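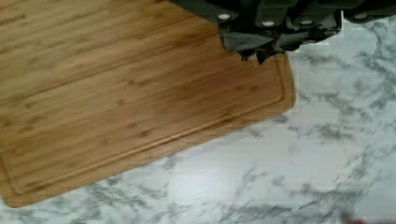

What is the groove around a cutting board for?

It catches juice. When you rest a roast or slice a ripe tomato, the liquid runs to the edge and sits in the channel until you tip it into a pan or wipe it up, so your counter stays dry and your sleeves do too.

Courses > Home Kitchen Basics > Week 3 > Boards and Counters

Tutor: Aniela Krawczyk
Shares 32 | Comments 4

Welcome back, everyone! This is my favourite week of the whole course. We spend it on the board and the stretch of counter it lives on, and I promise you'll look at your own kitchen differently by the weekend.

1. Know your board

Bamboo is a grass, and most bamboo boards are made of narrow strips glued side by side. It's a lovely material (hard, light, a gorgeous honey colour once it's oiled) but it hates a long soak. Wash it by hand, both faces, and stand it on edge to dry. Never the dishwasher!

Oil it when the surface starts to look pale and thirsty. Use food-grade mineral oil, go along the grain, leave it overnight and buff off whatever hasn't sunk in.

2. Give it room

Your board needs clear counter on every side, for the bowl of scraps and the things waiting to be chopped. Push the jars and canisters back to the tiles and leave them there. On smooth stone a board can skate, so lay a damp tea towel underneath before you pick up a knife.

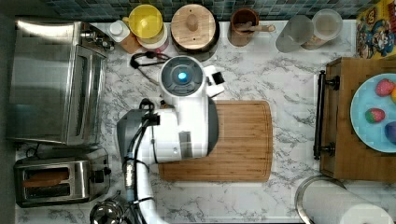

3. The back row

Once the middle is clear, the back of the counter turns into your pantry shelf. Wooden spoons go in a crock, where you can grab one without looking. Canisters with lids come next, and clear jars are wonderful for anything you run out of, as the level is right there in front of you. A bright lid helps too: with one yellow top in the line, your hand learns where to go.

Mind the toaster oven. Leave a gap around it as the manual says, keep the door side free, and don't let cereal boxes or tea towels creep up against it. Cords belong well away from the sink.

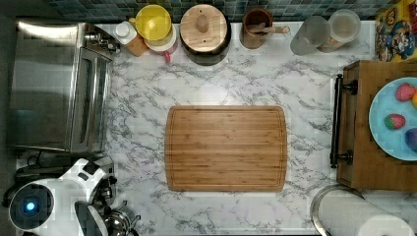 Marble is fussier than the board, by the way. Lemon juice and vinegar will etch it, so wipe up splashes straight away and use a mild soap. Skip the vinegar sprays altogether.

For next week: clear your own counter, oil one board, and bring 700 g of carrots and a knife you like. We're dicing!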